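Kurian Laboratory Begins Side-by-Side Gripper and Camera Trials
6/19/22 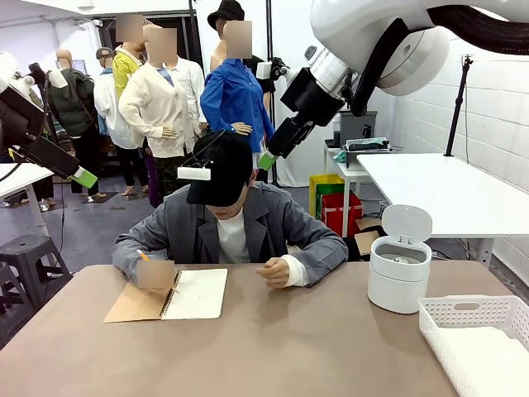

A team member makes notes at the two-arm station, wearing the cap-mounted unit.

The Kurian Laboratory has opened a new round of trials comparing fingertip materials and camera positions for its two-arm workstation. The work is led by Upendo Lyimo, senior engineer for manipulation, and will provide the basis for the laboratory's equipment purchases for the coming year.

Two sets of fingertips are under review. The first is the soft green pad now in use on both arms. The second is a firmer pad supplied by Totano, which has a narrower tip and is intended for thin items such as pencils, paper covers and the edges of bins. Each set will complete 200 handling attempts on every object in the test group. The group consists of 19 household and office objects, chosen for differences in size, weight and surface. Handled baskets and bins with hinged lids are included, as earlier users of the station reported difficulty with both.

The camera portion of the trial concerns where the controller should receive its view of the table. The present arrangement relies on cameras attached to the station. Staff have asked whether a view from the height of a seated person would help the controller anticipate where hands will be placed during shared tasks. Participants will therefore carry out ordinary desk activities, including writing, sorting and packing, and the recordings will be compared with those taken at the station.

Both arms are run from the Cosine controller, version 2, which replaced the previous system in the spring. Thenmozhi Panicker, who oversees software for the project, reports that the change has made it easier to repeat a test under the same settings. "We can now load the same starting position for each attempt and keep a full record of the force at the fingertips," she said. "That was the main request from the people running the trials."

Early results are limited to the green pads, which completed their first series on the lighter objects. Grip on smooth plastic was judged satisfactory. Performance on paper was less consistent, and several attempts were repeated after the closing force was lowered. Results for the Totano pads will be reported once the full series is finished. The laboratory asks that no conclusions be drawn from the partial figures posted on the internal project page.

Participants are still needed for the desk activities. Sessions are held in the main workshop at the Hulterley building and require no prior experience with robots. All participants receive a safety briefing before being seated at the table, and an operator remains at the stop control throughout each session. Persons who wear glasses may take part.

The trials will continue until 1000 recorded desk activities have been collected. Staff who wish to propose additional objects for the test group should send the item's dimensions and weight to Upendo Lyimo before the end of June. Objects containing liquids or glass cannot be accepted at this stage.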